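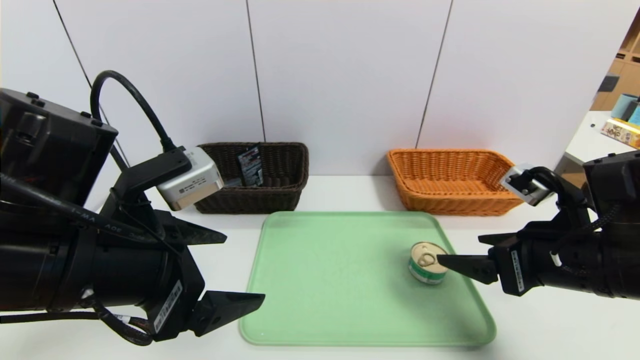 August, 19:00. Second test of the Skirka list, 1,000 points against Kallio, on the small board. I changed only the Florkolier unit, from five models to three, and gave the points to the archers.

Result: lost by 34 to 19. The archers shot well, but I had no one to hold the middle — the same mistake as in the first test.

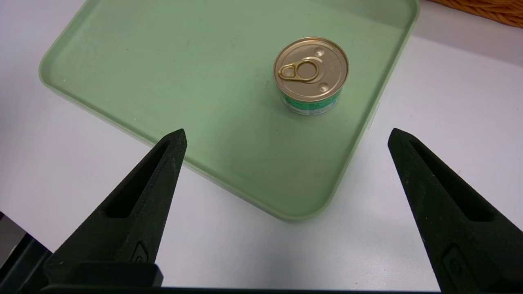
Ultano replied that the list is fine and the deployment is too wide, and that 300 points should always stay in reserve until turn three. I will try this next.

Still open: does the charge bonus count when the unit starts inside a wood? The rulebook says two different things. 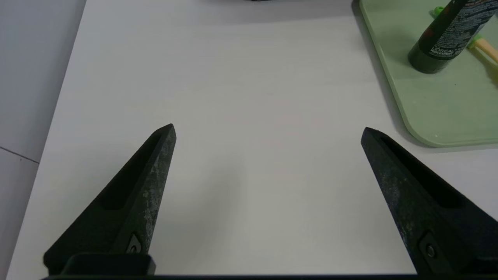

Gripper fingers over the white tabletop.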